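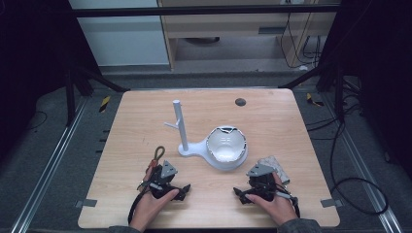
I don't trust furniture with more than 910 five-star reviews. Nobody loves a table that much. People love a dog that much, or a sandwich, but a table is a flat thing that holds up your other things, and when a stranger writes that hers "changed the whole energy of the home" I start looking for the catch.

So when Radka Jurić sent me the link to the Walard in August, I told her no. It was 149 dollars, the product shots had obviously been taken in a showroom with better windows than mine, and the word "Nordic" was in there twice. She bought one for herself and had me over to look at it. Two weeks later I ordered mine, and I am still a little annoyed about it.

My first complaint was the color. The page called it "honey." I would call it pale, with some honey in it if you go looking at the right time of day. I wanted something darker. Dark tables show dust and crumbs, I know, but light ones show coffee, and I drink a lot more coffee than I spill crumbs.

The second was the shine. I had read that the finish was "glare-free," and I don't know who checks these claims. At four in the afternoon I moved my chair to the other side so I could read.

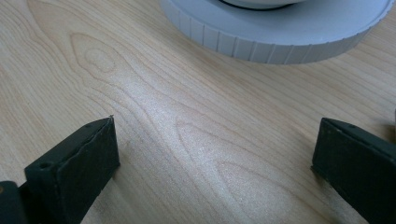

Nice grain, I'll admit. Less nice is the pale patch where the light hits it.

The grain is what won Radka over. She likes those long pointed loops and says they look like a map of hills. Fine. I've seen the same loops on cabinet doors in a dentist's office, and I wasn't moved there either, but I do catch myself looking at them when I'm on hold with somebody.

Then there's the little round hole near the edge, for cables, with its dark gray ring. I was sure I'd hate it. A hole in a table is where pen caps go to die.

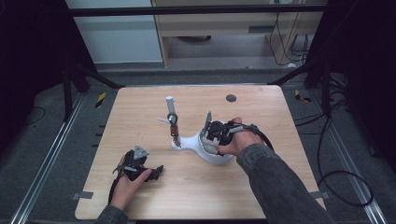
So far I've lost one pen cap and a dime. Barnabás Nyitrai, who helped me carry the box up, thinks I should put tape over the hole from underneath. I think I shouldn't have to tape a new table. We left it there.

What I will give it is the size. I can get both elbows on it and still have room for whatever I dragged over to deal with, and it doesn't rock. My old Giltano rocked from the day it arrived, with a folded envelope under one leg for most of its life.

Would I pay 149 again? Ask me after the first winter with the radiator on. I've kept the box.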